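4.2 Floor work and the cleaning shift at Trostero

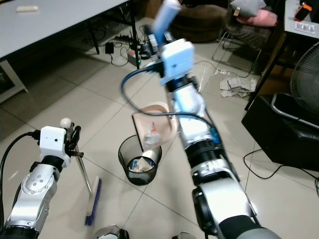 What happened to the cleaners' hours once the robot took over sweeping? They stayed the same on paper, but the work inside them moved: less floor, more checking, more fetching things out of the way.

Figure 3. Two-armed unit at floor work, broom in one gripper, pink dustpan tilted above a mesh wastebasket.

Shift logs from the Berholm site cover 2,325 entries, start of December onwards. Coded by hand, one coder, so treat with care. Most common entry after the change: "moved chair". Second: "cable". Staff there had never logged either before, they just stepped over.

Interviews short, 30 minutes at most, often less as people were on shift. Two themes. First, backs and knees. Bending down to a dustpan was the job people were gladdest to lose, and older staff said so straight away. Second, pace. A cleaner at Flolbridge did a room in her own order, bins last; now the order is set by the schedule and she waits for it. Several called this "minding". Pay grade did not change at either site, which came up in alomst every interview.

Bíró's task-split measure was tried on the Flolbridge logs only (400 entries). Fits badly. It has no place for waiting, see 4.3.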